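Category: Print Services > Wide-Format Output > Image Quality
Last updated: September 26, 2018

Ticket 122: Light horizontal bands in large prints, Birdale print room

Status: Resolved, monitoring
Reported by: Delia Ocampo, Exhibits Office
Assigned to: Guoqing Deng, Print Services
Also involved: Yuzhen Liao (Print Services), Maxence Arnaud (Purchasing), Qianru Tan (Skadcombe print room)
Equipment: Cuervo wide-format printer, Birdale print room, lower level
Media: Drovlow matte roll, heavy weight

Problem as reported

The Exhibits Office submitted a set of map panels for the county history display. On collection, the requester noted pale lines running across the width of each panel. The lines were evenly spaced and were most noticeable in the areas of light blue used for the river and the reservoir. Text was sharp and the trim size was correct. The requester asked whether the panels could be reprinted before the display opened and whether the fault lay in the file.

The same file had been printed in the Skadcombe print room the previous year on a similar roll, and no lines were recorded at that time. The requester supplied one of the older panels for comparison.

Initial assessment (G. Deng)

The file was opened and inspected at full size. No lines are present in the artwork. The river and reservoir are solid fills with no pattern or transparency applied. The fault was therefore treated as an output problem and the ticket was moved from File Preparation to Image Quality.

The operator on duty confirmed that the panels were printed in the normal quality setting, with the roll loaded that morning. No warning was shown on the printer's display. The job log shows no interruption and no low-ink message.

Work log

Entry 1 (G. Deng). Printed the nozzle check pattern. Cyan and light cyan showed gaps in the lower third. All other channels were complete. Ran one standard cleaning cycle and printed the pattern again. The gaps in cyan closed. Light cyan improved but two short breaks remained.

Entry 2 (G. Deng). Ran a second standard cleaning cycle. Nozzle check complete in all channels. Reprinted a strip from the first map panel at full width. The pale lines were fainter but still present at the same spacing. Requester informed that the reprint would be delayed.

Entry 3 (Y. Liao). Reviewed the strip from Entry 2 under the viewing lamp. The spacing between lines matches the distance the media moves forward with each pass of the head. A nozzle fault will usually give a fine line in one color only. These lines are visible in every color on the strip, including the tan used for the land area, and they are a little wider than a single nozzle would produce. Recommended that the media feed adjustment be checked before any further cleaning is done. Each cleaning cycle uses ink and fills the waste tank.

Entry 4 (G. Deng). Checked the media profile selected on the printer. The profile in use was for the standard-weight Drovlow roll. The roll loaded was heavy weight. Changed the selection to the correct profile, unloaded and reloaded the roll, and printed the strip again. Lines reduced further. Under the viewing lamp a slight banding could still be made out in the light blue.

Entry 5 (Q. Tan). Called from Skadcombe to advise that the Skadcombe printer holds a custom feed value for the heavy roll. It was entered by hand when the roll was first adopted and was never copied to Birdale. The value on the Skadcombe machine cannot simply be reused at Birdale – each printer must be measured separately – but it does suggest that the default value in the profile is too low for this media.

Entry 6 (G. Deng). Ran the media feed calibration from the printer's maintenance menu. The pattern was printed and read by eye as instructed in the service manual. The first reading was discarded when it was found that the roll had not been seated fully against the left-hand flange. Reseated the roll and repeated the calibration. New feed value saved under the name "Drovlow heavy, Birdale."

Entry 7 (G. Deng). Left the roll loaded overnight with the room humidifier on. The room had been reading 20 percent relative humidity on the wall gauge, well under the level given in the manual. Low humidity may have contributed to the blocked nozzles found in Entry 1. Facilities has been asked to look at the humidifier's water supply under a separate ticket.

Entry 8 (M. Arnaud). Confirmed from the purchase record that the Birdale print room was switched from standard to heavy rolls in December. The order was placed under the same stock code, and the label on the shelf was not changed. The shelf label has now been corrected, and the heavy roll has been given its own stock code. Two standard rolls remain and should be used for drafts only.

Entry 9 (G. Deng). Printed the full set of map panels with the new feed value and the correct profile, in the high quality setting. No lines visible at reading distance. A very slight unevenness can be found in the reservoir fill when the panel is tilted toward the lamp. The requester inspected the set in person and accepted it.

Cause

Two separate faults were present. The main fault was an incorrect media profile, together with a feed value that had not been calibrated for the heavy roll. The second was a partial blockage in the cyan and light cyan channels. The first fault would have caused visible lines even if every nozzle had been clear. The second made the lines stronger in the river and the reservoir, and this is why the requester noticed them there first.

Instructions for operators, Birdale and Skadcombe

Read the label on the end of the roll itself when loading. Do not rely on the shelf label or on the last profile used.

Print a nozzle check at the start of each working day and file it in the binder beside the printer. If gaps are found, run one standard cleaning cycle and check again. Do not run more than two standard cycles in a row. If gaps remain after the second, let the printer stand for an hour and report the matter to Print Services. The deep cleaning cycle is reserved for Print Services staff.

Seat the roll firmly against the left-hand flange before closing the cover. A roll that is slightly out of place will often feed without any warning and will give a false calibration reading.

Run the media feed calibration whenever a new type of media is introduced and whenever the printer has been moved. Record the date and the initials of the operator on the sheet inside the front panel. Calibration patterns should be left to dry for 10 minutes before they are read.

Use the high quality setting for any job that contains large areas of solid light color. The normal setting remains suitable for text notices, floor plans and drafts.

Charges

The reprint was made at no cost to the Exhibits Office. The first set has been marked as waste and charged to the Print Services account. The meter on the Birdale printer stood at nearly 1000 prints on the present head at the time of closing, and no replacement is planned.

Note on choosing a proof strip (Y. Liao)

During this ticket, time was lost when a strip was cut from the wrong part of a panel and passed as clean. The note below has been added to the shared instructions at the request of the Skadcombe print room. 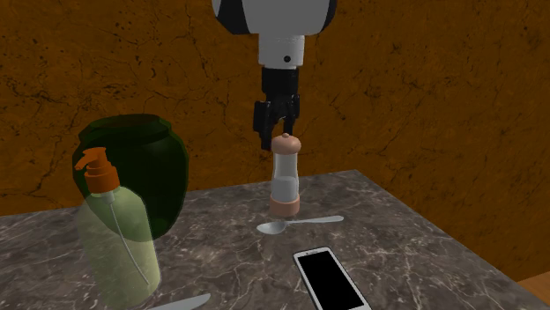 Banding is easiest to judge in a smooth, even area of color, and a proof strip should always include one. Operators tend to choose the busiest part of a file on the grounds that it is the hardest to print, but busy areas conceal feed errors very well. A wall mottled in burnt orange and dark brown, with thin black cracks and small dark pits across it, could carry a pale line at every pass and still be approved at the counter. The flat medium gray on the front of the arm's upper housing is a far better place to look, although it is small, and a strip should be taken wide enough to include it. Where a file has no even area of any size, place a plain light gray bar in the trim margin and judge the print from that. The bar should run in the direction of media travel so that several passes can be compared, and it is cut away with the trim. Strips are to be viewed under the lamp and then once more at the distance from which the finished piece will be seen.

Related items
Nozzle check shows gaps after weekend shutdown
Humidifier in Birdale print room not filling
Drovlow rolls: stock codes and storage
Colors differ between Skadcombe and Birdale prints
Cuervo printer: when to request a head replacement
How to submit large panels for exhibits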